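Tollimico signs Nouhaila Benkirane for second season of Belhaj

September 2023

Production company Tollimico has signed model and television presenter Nouhaila Benkirane to host the second season of its makeover series Belhaj. Filming starts in Melbourne next month.

Benkirane takes over from Svenja Egger, who fronted the first season and left in June to work on her own clothing label, Uletti. Egger will return as a guest judge for 2 episodes.

The new season will run for 10 episodes of one hour each. Every episode follows one person who is preparing for a first job in fashion, television or music, from the initial meeting through to a studio shoot in front of an invited audience.

Benkirane began modelling at 19 while working at a shoe shop in Footscray. She has since walked in shows in Sydney, Auckland and Milan, and spent three years presenting a weekend style program on community television.

"I watched the first season at home with my sister and we argued about every result," Benkirane said. "I know what it is like to walk into a studio and not know where to stand. I'm looking forward to meeting the people taking part."

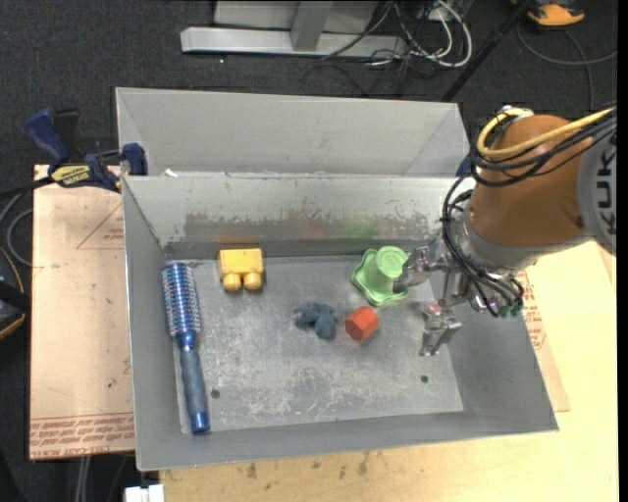

A hairbrush with a metallic blue head and a bright-blue end cap.

Egger said she was pleased with the choice of host.

"Nouhaila and I worked on the same shoot years ago and she was kind to everybody there, including the catering staff," Egger said. "The show is in good hands and I get to come back and be a bit tough on people."

Hair and make-up for the season will be handled by Dellus, the Brunswick salon that also worked on season one. The salon's apprentices will join the crew for the studio shoots.

Applications to take part have closed. Free tickets for the studio audience will be released through the Tollimico website once filming dates are confirmed. Audience members must be 16 or older, and those under 18 need to come with a parent or guardian.

A broadcast date has not been set.

Interview requests for Nouhaila Benkirane and Svenja Egger should be sent to the Tollimico publicity office.

Last updated: 4:15 pm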